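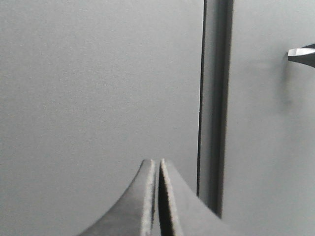
New house rules for gripper work at Kemeys cover the hours when an arm is moving and holding nothing

2 min read

Kemeys has put out a four-page set of working rules for robot grippers used near fixed surfaces, and the first teams will be held to it starting Monday. The rules apply to every arm on the site, including those run by outside groups under the Rila program.

Most of the text deals with what operators call empty moves: approaches, retreats and pauses made with nothing in the fingers. The old site handbook gave them one paragraph. The new one gives them 11 numbered clauses, starting with speed. An arm coming down toward a table or panel must drop to its slow setting before the last 3 inches of travel, whether or not there is a part to pick up.

"People are careful when there's something in the gripper," said Esther Okoth, who led the drafting. "Then they let go of it and speed up. We wanted one speed rule for both."
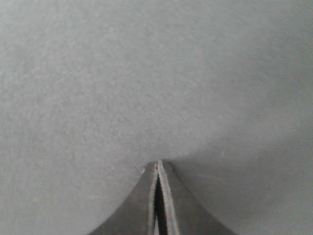
By Emrys Landeg
Staff writer, automation and safety

The rules also set out how fingertips are to be checked. Operators must look at both tips at the start of a shift and again after any contact with a surface that was not part of the task. Pads that are torn or coming away have to be changed before the arm runs again. Scuffs and dust can be wiped and noted in the log.

Contact itself is not banned. A light touch to find the height of a surface is allowed if the force limit is on and the touch is written into the program. Unplanned contact has to be logged the same day, even when there is no damage.

Likow, which supplies force sensors to several teams at the site, was asked to comment on an early draft. Its engineer Barış Saraç argued for a lower force limit than the one first proposed, and the final version uses his number. A second request from the company, that sensors be zeroed before every run, was cut back to once per shift.

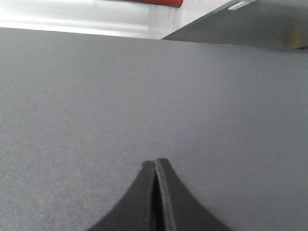

Clause 4 drew the most objections. It says a gripper may not be left parked close above a work surface between runs. It has to go back to a set rest position, clear of the table and of any neighboring equipment, before the operator steps away. Teams doing short, repeated trials said the extra travel would eat into their day.

Eifion Morgan, who schedules arm time at Kemeys, said the complaint was fair but that he expected the delay to be small. Groups that can show a real problem may ask for a waiver. Those last 22 days and can be renewed once.

Camera views are covered in a short section near the end. Where a camera is mounted at the wrist, its view may be used for checking the tips but does not replace a direct look at the arm from outside. Ha-neul Ryu, who trains new operators, had asked for that line — it was missing from the draft sent out in February.

Teams already working under the Kiklow lab rules can keep using their own log sheets as long as the contact entries match.

Contact the newsroom | Copyright Kemeys Site News. All rights reserved. | Back to top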